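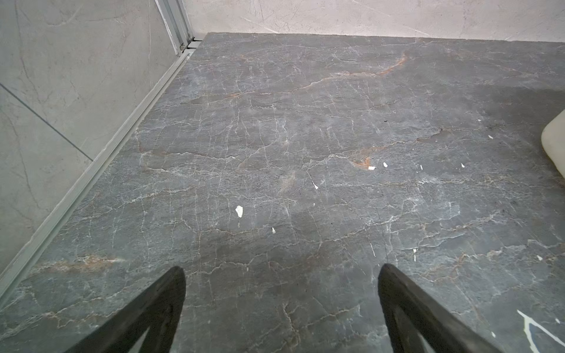
Reinaldo Damasceno has been setting stone for 18 years, the last several of them for Lamport, a small firm that works almost entirely on bathrooms and other tight rooms. We spoke in April, a little before eight in the morning, about dark floors, pale walls and the joint between the two. He prefers to start with the joint. On a job like this one, a silver aluminum profile runs along the foot of the gray wall, and the dark floor with its pale veins and streaks of rust comes up to meet it. "People choose the stone and then ask me where the metal goes," he said. "I want it the other way round. The profile is straight and the room is not. Once I know where the profile goes, I know where all the error is going to end up."

The error is usually in the corner. Damasceno checks a corner at floor level, at knee height and again at shoulder height, and writes the three readings on the wall itself, where the adhesive will cover them. If they disagree, he corrects the backing before any stone is cut. He does not correct with adhesive. A thick bed under one end of a tile cures at a different rate from a thin bed under the other, and he has taken out enough lifted tiles to be firm on the point.

Cutting lengths are the second thing he asks about. The pale slabs he orders from Tuvness arrive 296 centimeters long, and he plans on 284. The difference is lost to trimming both ends square and to chipped corners. "A designer draws with 296 because that is the number on the sheet," he said. "Then there is a strip missing at the end of the wall and somebody phones me."

For floors he sorts by vein before he sorts by size. With a heavily veined dark stone, he lays the pieces out dry under a work light and marks the direction of each on the back with a wax pencil. Marcelino Peixoto, who cuts for him, wants the strongest vein to run across the room. Damasceno wants it to run wherever it wastes the least material. They settle it per job, and he declined to say who wins more often.

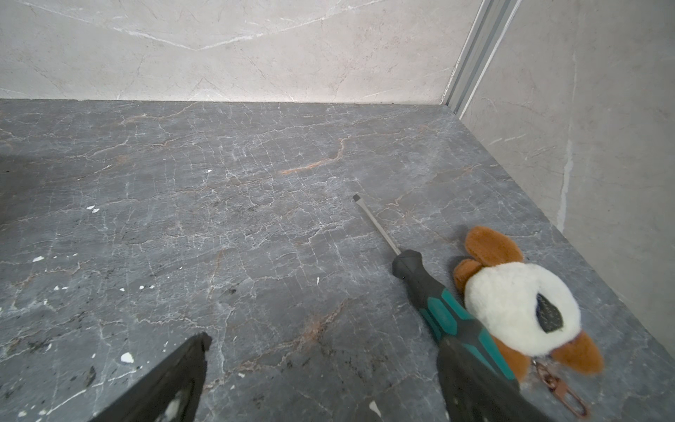

Cleaning a dark floor after the fitters have left is a subject on which Damasceno has a fixed procedure. Dry brush first, then vacuum, then a plastic blade held nearly flat, then plain water. Acid cleaners are out: they etch marble, and on a dark surface the etch reads as a pale cloud that only repolishing will remove. What he looks for is residue of the most ordinary sort, small white flecks like dried paint or plaster, which disappear easily among white crackle veins. "On a plain black floor you find every one," he said. "On this kind you get down and use your fingertips. A vein is flat. A fleck is not." Anything with a metal edge, a flathead screwdriver included, he keeps for fasteners and never uses as a scraper on the stone.

He is less strict about the metal parts. Aluminum channel takes a cotton cloth and mild soap, and he sees no reason to do more. Ridged profiles hold dust along their length, and he runs a dry toothbrush down them before wiping. Fixings he tightens by hand, a little at a time, going from one to the next and back again.

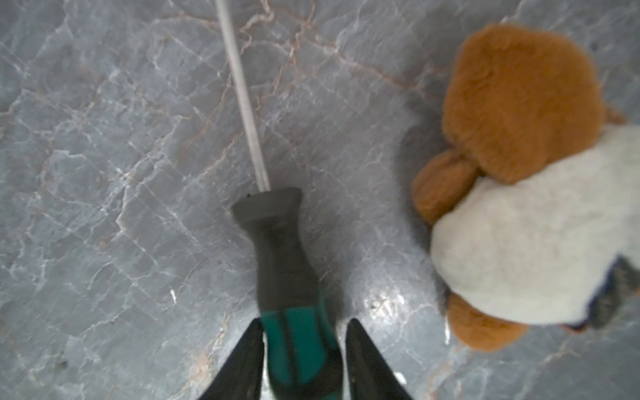
"You stop when it stops turning easily," he said. "After that you are bending something." Power drivers are allowed for drilling the backing and for nothing that bears on stone. The firm had a run of cracked edges some years ago, and Benedito Rangel, who then managed the site work, banned them near finished tile. The ban stayed when Rangel left.

On sealing, Damasceno would give only a partial answer. He uses an impregnating sealer on marble floors, two coats, with the excess wiped off before it can dry to a film. How often it should be renewed depends on how the room is used, and he tells owners to test with a spoonful of water: if the stone darkens under it within a few minutes, it is time. Rust-colored veins get the same treatment as the rest. He does not try to lighten them, and he advises owners to leave them alone too – the color is in the stone.

His next job is a pair of shower rooms in the same two stones, with the floor profile set flush. The drawings were still with Dalia Alaoui for checking when we spoke, and he had already sent back one question about the corner.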